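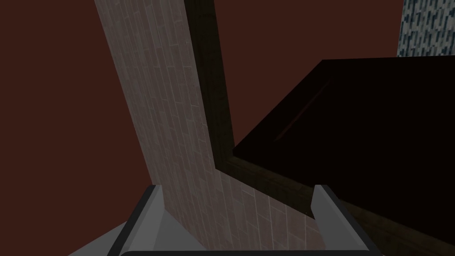

3. Setting up your sleep and break reminders

I've been using the Nemus planner since February, and this is the part I got wrong first, so go slowly!

1. Open Settings and tap Daily Rhythm. If you joined through the Brestham workplace program, it's called My Day (same thing, different label).

2. Enter your usual wake-up time. I put 6:15 a.m. Use your real one, not the one you wish you had.

3. Set your wind-down alert. I like mine 17 minutes before lights out, but the slider goes wherever you want.

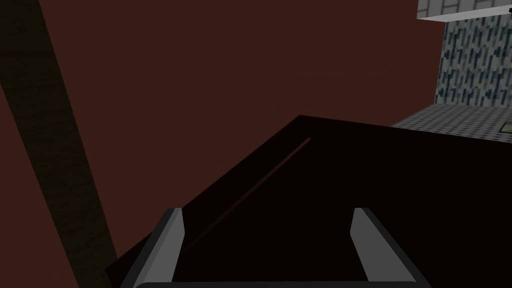 4. Turn on Movement Breaks and pick a daily step goal. It starts at 3,000, and I'd leave it there for the first week or two.

5. Tap Save, then wait for the green check mark. Back out too early and you'll be typing it all in again (ask me how I know).

Note: Stress check-ins are off by default. You'll find them under Extras, along with the Emstead breathing timer.

Caution: The planner is a nudge, and it can't replace your doctor. If you have a heart condition or trouble sleeping, talk to them before changing your step goal or bedtime.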